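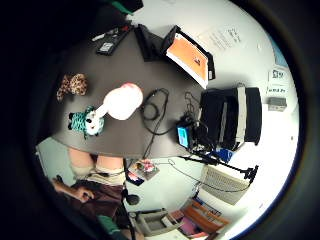
By the Prestbridge newsroom

Prestbridge tenants asked to clear shared worktables before April move

PRESTBRIDGE, February 1, 2024 – Tenants on the second floor of the Skistard Building have until the end of the month to sort through what has piled up in the shared workroom, building management said in a notice sent to all offices this week.

The workroom is used by 25 people from four small firms, and its tables have become a resting place for things that belong to no desk in particular. A remote control, an open booklet with a black cover and an orange page, two plush toys and lengths of black cable were on one dark gray tabletop this week.

Anything left unlabeled after the deadline will be boxed and moved to the ground floor store, where it will be held until the building's lease on the second floor ends in April. After that, unclaimed items in usable condition will be donated, and cables and electronics will go to the county recycling center.

The firms are moving to the former Prorkoso warehouse on the east side of town, which has more floor space but much less built-in storage. The shared workroom there will measure 400 square feet. Management said the new room will have lockable cabinets along one side and that tables will need to be clear at the end of each working day.

The notice asks tenants to start with cables. A check of the drawers and shelves on the second floor in January turned up 161 loose cords and adapters, most of them without a tag. Tenants are asked to coil each cord, fasten it with a strip or tie, and mark it with the name of the device it belongs to. Cords that cannot be matched to a device should go in the gray bin by the stairwell.

Equipment that is in use, including screens, stand arms and anything connected to power, should stay where it is until moving week. Owners need to put a green sticker on each piece so the movers know it is going. A white sticker means the item stays behind for disposal. Stickers are available at the front desk.

Remote controls are to be taped to the equipment they operate or placed in a marked envelope. The notice says several went missing during the last office move, and replacements took weeks to arrive.

Booklets and manuals can be kept, but tenants are encouraged to check first whether a copy is available online. Paper that is no longer needed can be left in the recycling cart, which will be emptied twice a week through the end of the month. Sheets and signs on the walls will be taken down by building staff in the final week. Anyone who wants to keep a posted notice should remove it before then.

Soft toys and other personal items are not covered by the moving contract. The firms' insurance applies to business equipment only, and the movers have asked that personal belongings be carried over by their owners. A plush toy with a leopard print and another with teal and dark stripes were among the items on the table this week.

Shim, the moving company hired for the job, will deliver 165 flat-packed boxes to the second floor in the middle of the month. Each tenant can take up to five. Heavy items such as printers and equipment cases will be wrapped and carried by the company's crew and should not be boxed by tenants.

The workroom will remain open during sorting, but one table at a time will be closed for cleaning in the evenings. A schedule is posted by the elevator. Meetings already booked in the room will go ahead as planned.

Questions about the move can be left at the front desk between 8 a.m. and 4 p.m. on working days. Tenants who need an extra bin or a cart can ask for one there.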